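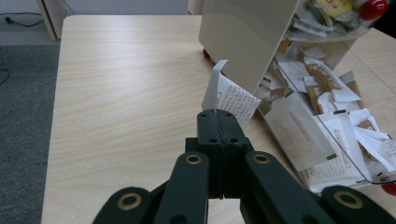

折页说明书该不该留？顺便问收纳办法

楼主 纸箱底下
八月份搬家，整理出一大堆说明书，电饭煲、路由器、台灯、血压计、落地扇，什么都有。粗粗理了一遍，60份。其中一半是那种折了好多层的单张纸，字特别小，展开以后怎么也折不回原来的样子。
现在全塞在一个鞋盒里，要找的时候得从头翻到尾。想问两件事：
一，哪些必须留，哪些可以扔。
二，留下来的用什么装比较好，折页和小册子混在一起很难放整齐。
家里老人不习惯在手机上看电子版，所以全扔不现实。

2楼 南窗晾茶
先按还在不在用分。机器已经没了的，说明书直接扔。我上次这么一筛就少了一大截。
剩下的按房间装，厨房一袋，客厅一袋，卫生间一袋。袋子用带拉链的网格袋，A5大小，折页不用展开，竖着放进去就行。

3楼 bluekettle
我的意见是都扔。厂家网站基本都能下载，下载完放一个文件夹，文件名写型号。比翻鞋盒快多了。

4楼 老账本
回3楼：小牌子不一定有。我家那台Juvach除湿机，网站去年就打不开了，报错代码只有纸上有。幸亏没扔。

5楼 bluekettle
那就拍照或者扫描，扫完再扔。手机自带的扫描功能够用。

6楼 老账本
扫过。折页正反面都是六号字还不到，折痕那里正好压着一行，扫出来糊掉。要扫得先压平，拿厚书压一晚上再弄。60份都这么弄，我没那个耐心。

7楼 纸箱底下（楼主）
谢谢各位。按2楼的办法先筛了一遍，机器已经不在的确实不少，还有几份是同一个东西的中英文两张。
另外问一下，保修卡要不要单独放？有的保修卡就印在折页最后一面，剪下来又怕不认。

8楼 三号抽屉
保修卡千万别剪。我修Hegazy的烧水壶，售后要看整张，还要看购买凭证。后来我的做法是把小票复印一份，订在说明书上。热敏纸小票放一年字就没了，必须复印。

9楼 南窗晾茶
同意8楼，小票要复印。不过我不建议用订书钉，时间长了生锈，纸上一圈黄。用回形针，或者干脆放同一个袋子。

10楼 三号抽屉
回形针也会锈。塑料的那种可以，但是厚的夹不住。

11楼 木耳朵
我用的是风琴包，Uteo的，13格，每格贴标签。优点是站得住，缺点是装满以后鼓得很厉害，扣子扣不上。折页多的话更明显，因为折起来的纸比看上去厚。楼主量大的话买两个，别硬塞。

12楼 bluekettle
还是觉得留纸没必要。一年翻几次？我扔了以后只有一次要用，网上搜型号，两分钟找到。

13楼 灰瓦
每家情况不一样。我爸70岁，换滤芯、调定时都要对着纸看，字小就拿放大镜。手机上放大以后左右拖，他看两行就不知道看到哪了。
我后来是把常用的几页复印放大到A4，贴在柜门里面。比如洗衣机只贴程序表，其他的不贴。原件收起来不动。

14楼 纸箱底下（楼主）
13楼这个办法好，准备照做。打印店放大复印会不会糊？

15楼 灰瓦
原件清楚就不会太糊。放大到A4一般够看了，浅灰色的字让店里把浓度调深一档。去之前先把要印的那一面折到外面，不然店员印错面。

16楼 老账本
补充一个：药品和血压计这类的说明书别跟家电放一起。急着要找的时候不应该翻家电那一堆。我单独放在药箱里，药盒扔了说明书也留着，吃完再一起处理。

17楼 木耳朵
药的说明书我是折好用皮筋绑在药板上的。有些药换包装以后说明书内容也改了，所以旧的不要留，跟着药走。

18楼 半截铅笔
折页怎么折回去，说一下我的经验。不要从头硬折，先看旧折痕朝哪边。一般是先横着折成长条，再竖着折短。把长条先折出来，后面就顺了。实在折不回去就对折两次，反正自己家里用，没必要跟出厂一样。

19楼 bluekettle
18楼说得对，我以前每次都跟折痕较劲。

20楼 半截铅笔
另外折好以后在最外面那一面用铅笔写上是什么东西。很多折页最外面只有注意事项，型号印在里面，不打开根本不知道是哪台机器的。

21楼 纸箱底下（楼主）
汇报一下进度，星期天弄了一下午。最后分成4个袋子：厨房、客厅、卫生间和杂项。药和血压计的按16楼说的进了药箱。袋子买的是Cuvomton的网格袋，拉链还算顺，最厚的那本路由器手册也塞得进去。
每份外面都写了名字。洗衣机的程序表放大贴好了，我妈说看得清。
还剩一份不知道是什么机器的，只有英文，写着三种安装方式和一堆螺丝规格。先放杂项了。

22楼 老账本
有螺丝规格的多半是电视挂架或者灯。先别扔，等哪天拆的时候就知道了。

23楼 bluekettle
留一年没用到就扔吧。

24楼 南窗晾茶
杂项那袋别让它越来越大，我家现在最乱的就是杂项。建议每年换季的时候翻一次。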